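Prasert Sitthichai
2019-12-23

Clearing out the workroom before the break. I'm putting the notes up as I go because three people have asked me how I sort odds and ends, and I'd sooner write it once.

The workroom is at the back of Stimik. Shelves on two sides, a bench, a sink with one working tap. It was last done properly in August and it has filled up since then with the sort of thing that has no home.

First job was the shelves. Everything came down, the shelves got wiped, and only the things with a label went back up. Anything without a label went into the pile for sorting. It was a big pile.

The shelves are Tovard ones, 40 cm deep, and that is too deep for small stuff. Things go to the back and stay there. If I bought them again I'd get the shallow ones.

My groups are soft, hard, rolls and reels, and toys. Four groups. I have tried more and it doesn't work, I stand there holding a thing and can't decide.

Soft is any cloth, rag, towel, sock, bit of old sheet. Hard is blocks, lids, offcuts, anything you could stack. Rolls and reels is tape, thread, string, ribbon. Toys is toys.

Yupin Paisan wants a fifth group for "paper". I put paper in the recycling — that's my group for paper.

Cloth first, always. It hides things. I've found scissors in a folded tea towel before now, so every piece gets shaken out over the bench and folded again, even if it looks fine as it is.

Toys next. They're easy to spot and it feels like progress. There are more ducks in this building than I can explain. They go in the Frei tub with the clip lid, bottom shelf, where the children who come in with their parents can reach it.

A metal bin is better than a cardboard box for mixed bits. You can see down into it and you can wipe it out. The sides get stained and the bottom gets scratched, and that's fine, it's a bin. 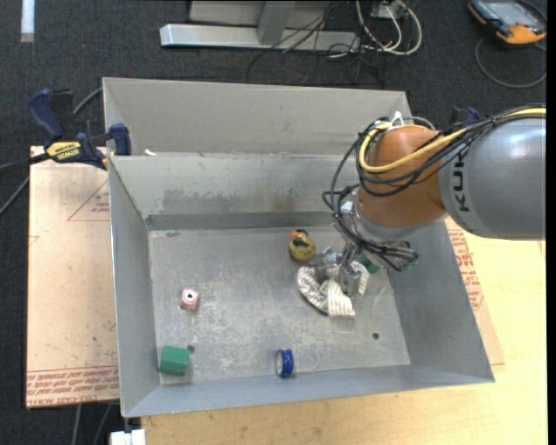
How do you stop tape rolls from picking up fluff when they're kept with other things?

Keep them on their own, lying flat in a tub with a lid, and fold the loose end under. If the sides are already furry, wipe them with a cloth and a drop of white spirit, then let them dry before you put the lid on.

A duck, a crumpled striped cloth, a blue roll and a green block is a fair picture of what turns up in one go. One thing for each group, more or less. The little pink one with the white top looks like a spool to me, so rolls and reels.

Check the ledges and the corners as well as the floor of a bin. Scraps collect there. I do the corners with a dry paintbrush and then go over the lot with a damp cloth.

Loose strands are a nuisance. Thread, fishing line, the stringy bits off the edge of a rag. Pick them out by hand before you sweep, otherwise they wrap round the brush and you're there with scissors afterwards.

Somebody asked about the stain remover. It's Clirkari, the one in the spray bottle. Good on grease, poor on rust. On bare metal I leave it a few minutes and wipe. I wouldn't use it on anything painted without trying a hidden bit first.

Bench is clear now. I'd forgotten it had a ruler screwed to the front edge.

Labels. I write them by hand on masking tape, big letters, one word. Yupin has a label machine and hers look much better, but mine get done.

Things I threw out: dried-up glue, a lid for a tub we no longer have, a great many elastic bands that snapped when I touched them. Things I kept and probably shouldn't have: a bag of curtain hooks.

Still to do is the cupboard under the sink. I opened it, looked, and shut it again. It can wait until after the break.

If you've left something in the workroom and want it back, it's on the windowsill in the tray — one glove, a blue mug, a bicycle pump and somebody's reading glasses. Anything left there in the new year goes to the charity shop.

Yupin says the pump is hers. It's gone from the tray.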